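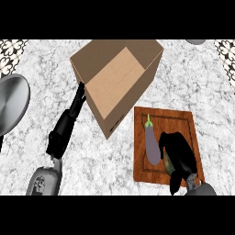
Getting the Bakilana sign-up sheets into a spreadsheet
Project report, Intro to Office Computing
Nhyira Mensah, with Kalevi Rantala
Jun 1, 2022

So our project started with a pile of paper. The Bakilana after-school club keeps its sign-up forms in a filing cabinet, and every October somebody types them into a spreadsheet by hand. Kalevi did that job last year and hated it, so when we had to pick a topic he already had one (I was going to do something with calendars, but this was way better).

The plan was to scan 100 forms, run text recognition on them, and end up with one row per kid. We tried 2 programs. Treven is the one on the lab computers, and Angate was a free trial that Kalevi put on his laptop. I did all the scanning, first in gray at the default setting, then again at a higher resolution after the first batch came out as mush.

Typed forms were easy! Both programs got the names and phone numbers nearly every time. Handwriting was another story. Treven turned most sevens into ones, and Angate kept splitting last names into two columns, so everything to the right of them slid over by one and the phone numbers landed under "allergies." I spent a whole evening thinking my formula was broken before I looked at the raw file.

What helped most was drawing boxes around the fields first. Treven calls this a zone template. It took me about 25 minutes to set up, and after that only 11 forms needed more than a quick fix. Angate has something similar, but it was locked in the trial, so we can't say how it would have done and the comparison isn't really fair to it.

We also changed the phone column to text, which stopped the leading zeros from disappearing. Kalevi added a filter that highlights any phone number with the wrong length, and that caught a bunch of mistakes I'd read right past.

If I did it over, I'd redesign the form before scanning anything, with one little square for each letter. Kalevi has a draft of that and he's sending it to the Tovside branch, where they use the same form with a different logo.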